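Mollau Travel Wash, 7 oz tube

Sink wash for people living out of a carry-on. Concentrated, low suds, rinses out quick. No scent. Works in cold water, works better in lukewarm.

In stock. Ships from the Clinby warehouse, usually next morning if you order before 2.

What's it for
T-shirts, socks, underwear, swimsuits, thin base layers, scarves, cloth masks. Cotton, nylon, polyester, most blends. Merino is fine if you keep the water cool and dont wring it.
Not for: leather, silk, down, anything with a dry clean tag.

How much
A blob the size of a pea for socks or underwear. Two for a shirt. Everyone uses too much the first time and then spends ages rinsing. Go small.

How to
Plug the sink. Few inches of water, then the wash, swish, then clothes.
Soak 7 minutes. Longer for a shirt you hiked in.
Squeeze it through, drain, rinse till the water runs clear.
Roll in a towel and stand on it. Hang up somewhere with air, not over the tub with the door shut.

No plug in the hotel sink? Happens a lot. The Hamada flat stopper (sold seperately) covers most drains. A balled up sock sort of works.

Dark colors
Wash new black stuff by itself the first couple times. The dye that comes off is the fabric's, same as it would be in a machine. Wipe the basin after, hotel towels are white and they do charge.

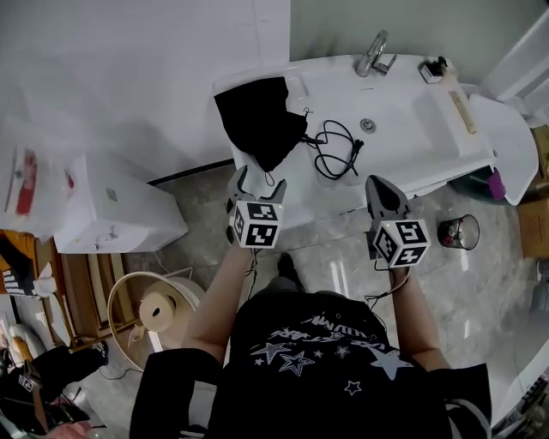 Stains: dab a little straight on, leave it while you brush your teeth, then wash as normal. Good on coffee, sunscreen, collar grime. Not much use on ink or old grease.

Details
Tube, flip cap, fits in a quart bag but check the size limit where you're flying. The 2 oz mini is the safer bet for carry-on.
Refill pouch: see Mendley refills page.
Keep the cap shut, it thickens if left open. Add a drop of water and shake.

Review
"Took the mini to Lisbon, came home with half of it left. Wish the cap was stiffer." Misaki Miyazaki

Returns on unopened tubes only. Mini is back in April, label is changing, same stuff inside.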